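Left gripper keeps losing tracking near a mirror, right one is fine
posted by tealfloor_dan, Enddale

Okay, so I'm stuck. We record with two hand-held grippers, each with a white marker cube by the wrist, and our spot for this job is the vanity with the big oval mirror. Last week 27 takes came back with the left hand jumping clear across the room for a moment and then snapping back. The replay arm tried to follow one of those jumps and tripped its safety stop, so now I'm nervous about using any of it!
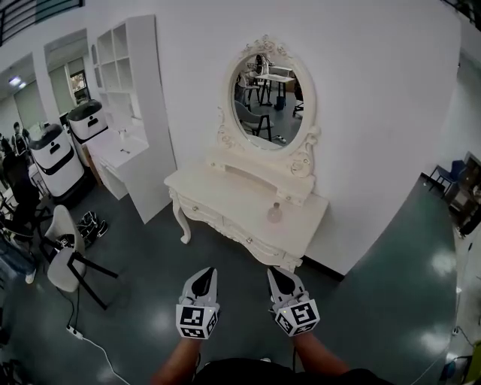
2 min read

Same grippers, same cubes, no trouble at all at our Kudholm site. Has anybody seen this?

gomunden_mel
Mirror! I'd bet lunch on it. If the camera catches a cube in the glass, your tracker can grab the wrong one. Tape paper over the mirror, do a few takes and compare. And please put a speed limit on the replay (ours throws out any take with a jump over 137 mm between samples) before you let that arm move again.

patchcord59
just restart it, worked for me

goodall_bench
Mel's test is good, but check the glare too. A shiny floor with lights in it washed out our markers, and we lost some 307 samples in one afternoon. We turned the exposure down and it mostly went away. I'd still keep the bad takes in their own folder.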